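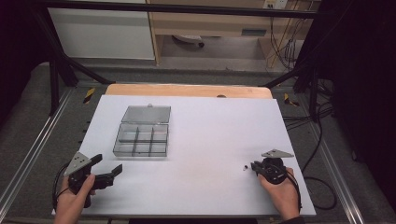 A six-compartment box with its lid open, ready for filling.

Small parts boxes: please sort yours by 19 September 2025

The small parts drawers at the Stokport workshop are being cleared out, and everything under the size of a thumb is moving into clear plastic boxes with hinged lids. Napaporn Suwannarat has bought nine of them, enough for the two long benches and one spare. They are smoky grey but you can see what is in them without opening the lid.

Each box is for one kind of job. Screws and washers go together, picture hooks and panel pins go together, and electrical bits have a box to themselves. Please don't start a "miscellaneous" box. We had one in the old drawers and it held up to 200 odd screws, most of them bent.

When you fill a compartment, stop a little below the top of the divider. Small washers slide over into the next section if the box is tipped, and Cyrill Kälin spent most of an afternoon in August separating two sizes that had got mixed.

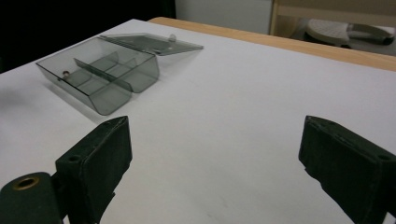

Open on the bench, lid folded back behind the base.

Open the lid all the way before you take anything out, and close it before you carry the box anywhere. Labels go on the front edge, in capitals, with the size in millimetres. Toshio Miyazaki has the label tape and will cut you a strip if you ask.

Anything left in the old drawers after the date above goes in the scrap metal bin. Jam jars can be taken home. The drawers themselves have been promised to Ragnvald Backlund for his shed.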